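My Press-On Nail FAQ
Posted in April by the girl behind Pladeo Nails

I get the same questions in my inbox over and over, so I'm finally putting the answers in one spot. Grab a snack!

How long do your press-ons last?
With glue, I get up to 3 weeks. With sticky tabs it's more like a weekend thing (I wear tabs for weddings and photos and then pop them off). Swipe your nails with alcohol first, please, please, please.

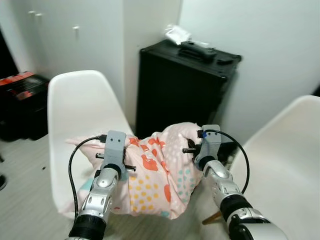

What if I'm between sizes?
Go up and file the sides down a little! A tip that's too small pinches and pops off by lunch. My Okesen set came with 84 tips and I still had to file both thumbs, so don't feel weird about it.

Can I paint over them?
Yes! I do it all the time. Buff the shine off lightly, two thin coats, then top coat. Gradients with a makeup sponge look so good on the longer shapes, and if you mess up you can just start over on another tip.

How do I get them off without wrecking my nails?
Warm soapy water and a few drops of cuticle oil, and be patient. I soak while I watch something. If one won't budge, soak it again and don't pry!!

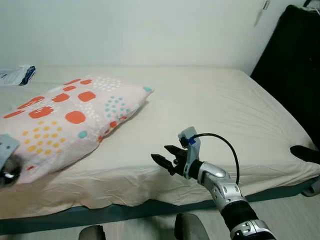
Do you reuse yours?
Most of them, yep. I peel off the old glue, give the backs a quick file and put them back in the tray in order. My favorite Tabrizi almonds are on wear number 4 and still cute.

Gel lamp or no gel lamp?
Totally optional. If you're using gel adhesive, cure each nail for 60 seconds and hold it still while you do.

Recent posts
Plavby Chrome Powder: First Try
Spring Pastels, Short Nail Edition
Okesen vs. Tabrizi Almond Tips
My Messy Polish Drawer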